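October
By Muireann Daly

Why offices have panels full of holes, and other facts about the space beside a desk

Most people look at the top of a desk. The top is where the work happens. A great deal of the equipment that makes a desk usable is placed next to it or under it, and this article deals with that part: the panel, the bar near the floor, the bin and the cables.

Start with the desk. A desktop is a flat board held at a fixed height by a frame. The frame is usually metal. If you sat on the floor and looked underneath, you would find legs, and often a bar that runs between them or sits along the floor. The bar has a job. When you lean on one side of a desk, the legs try to spread or twist. A bar joining them resists this, and the desk stays square. The part that rests on the ground is sometimes called the foot. A long foot makes a desk difficult to tip over, in the same way that you are difficult to push over if you stand with your feet apart.

You can test this with a cardboard box. Cut off the top and the bottom so that only the four sides are left. Push one corner and the box folds flat. Now tape a strip of card from one corner to the opposite one and push again. The box holds its shape. Engineers call this bracing.

A white desktop shows marks more clearly than a dark one. Dark scuffs come from bags, shoes, keyboard feet and the undersides of mugs. They are only on the surface in most cases. A scratch is different, as some of the material has been removed. If you run a fingernail gently across a mark and feel nothing, it is probably a scuff and may wipe off. If the nail catches, it is a scratch and it will stay.

Next, the panel. A sheet of material with holes punched through it is called a perforated sheet. The word "perforated" comes from Latin and means "bored through". The line of tiny holes between two postage stamps is a perforation too, although those holes are made to help the paper tear and the holes in a panel are not.

Perforated sheets are used for several purposes. Some have hooks pushed into the holes, so that tools or pens can be hung up. Some cover a machine or a heater and let air pass through while keeping fingers out. Some stand between two desks so that the people on either side are not looking at each other all day. Some are placed in front of soft material which absorbs sound. You cannot always tell which purpose a panel has from the holes alone. You have to look at what is behind it and what is fixed to it.
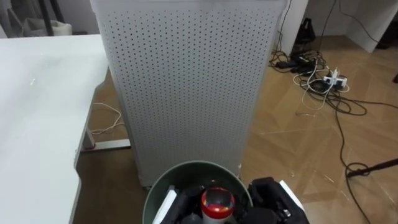

The holes are nearly always set out in a grid, with the same distance between each hole and the next. This distance is called the pitch. A regular pitch matters if anything is to be attached, as a hook with two prongs needs two holes that are exactly the right distance apart. If the pitch is the same everywhere, the hook will fit everywhere.

Holes also remove weight. Suppose a sheet has 275 holes in it. Each hole is a small disc of material that is no longer there, and a single disc weighs very little. All 275 together may weigh enough for a person to notice when lifting the panel. The sheet remains stiff because the material between the holes is joined up in every direction.

Why are the holes round? A round hole has no corners. When a sheet is bent or knocked, the strain collects at sharp corners, and cracks begin there. Aeroplane windows have rounded corners for this reason. Round holes are also easy to make, either with a drill or with a punch that pushes a disc out of the sheet in one stroke.

A drill makes one hole at a time. A punching machine can have a whole row of punches. Take a machine with 18 punches in its row. It makes 18 holes, the sheet moves forward by one pitch, and it makes 18 more. The discs that fall out are collected, and if they are metal they can be melted and used again.

Now the bin. Bins beside desks are often round, and the reasons are similar to the reasons for round holes. A round bin has no corners for dirt to gather in, and it can be turned any way without making a difference. A rim at the top stiffens the whole bin. Squeeze a paper cup near the rolled edge, then squeeze it halfway down, and you will feel that the edge is harder to bend.

Many bins are wider at the top than at the bottom. This shape is called a taper. Bins with a taper can be stacked inside one another — a lorry can carry far more of them that way. The taper also makes things easier to drop in and easier to tip out.

Not every bin holds rubbish. In workrooms a bin is often a general container. Long items stand upright in it and flat items lean against the wall. Small heavy items go to the bottom whether you want them to or not. A bin used in this way has one fault: the thing you need tends to be underneath the others. Loan Mai, who looks after supplies for the design office at Prirnel, keeps a rule that a container of mixed items must be emptied onto a table once a month and repacked. The tall things go back first, around the side, and the middle is left for whatever is used most.

You should never take things from a bin at someone else's desk, or throw them away, without asking. It may look like rubbish to you and be somebody's spare parts.

The floor comes next. Floors in offices are often made to look like wood even when they are made of something else. A pattern is printed or pressed into tiles or planks, which are then laid side by side. The pattern has a direction, called the grain. In a real tree the grain follows the way the trunk grew. In a printed floor it goes whichever way the designer chose, and the person laying the tiles can turn them so that it slants.

Dust on a floor is a mixture. It contains fibres from clothes, grains of soil from shoes, tiny flakes of skin and bits of paper. It gathers where feet and brushes do not go, so the places under desks and along walls collect the most. Grains of soil are hard, and when a chair rolls over them they make fine scratches. Sweeping therefore protects the floor as well as making it look better.

Last, the cables. A cable is made of metal wires, usually copper, covered in plastic. The copper carries the electricity. The plastic is an insulator, meaning that electricity does not pass through it easily. A cable with damaged plastic is dangerous and must be reported to an adult at once. Do not touch it.

A power strip is a row of sockets in one case, joined by a single cable to a socket in the wall. It does not make any extra electricity. Everything plugged into it shares what comes along that one cable, so there is a limit to how much it can supply. For this reason a power strip must never be plugged into another power strip, and heaters should go straight into the wall.

Some plugs have a box attached, or a box partway along the cable. This is an adapter. The electricity from the wall is too strong for many small devices, and it changes direction many times each second. The adapter lowers it and makes it flow one way only. A little energy is turned into heat as it does so, and you may notice that an adapter in use feels warm through its case. Adapters should have space round them and should not be covered with clothes or paper.

Cables tangle easily. A long, bendy thing that is moved about will form loops, and a loose end that passes through a loop can become a knot. Longer cables tangle more than shorter ones. Duyên Diệp and Tài Bùi, who fit out offices for a firm called Boreck, deal with this before the desks are used. They measure the distance from the device to the socket, following the route the cable will take, and add 35 centimetres of slack. If the route is 80 centimetres, the cable needs to be 115 centimetres long. Anything left over is folded into a flat bundle and held with a strap.

Slack is necessary. A cable pulled tight can come out of its socket or damage the wires inside it. Too much slack lies on the floor — people trip on it and chair wheels run over it.

Words used in this article

Adapter: a box that changes electricity from the wall into a form a device can use.
Bracing: extra parts that stop a frame from twisting or folding.
Insulator: a material that does not let electricity pass easily.
Perforated: having many holes made through it.
Pitch: the distance from one hole to the next.
Slack: the extra length left in a cable.
Taper: a shape that becomes gradually narrower.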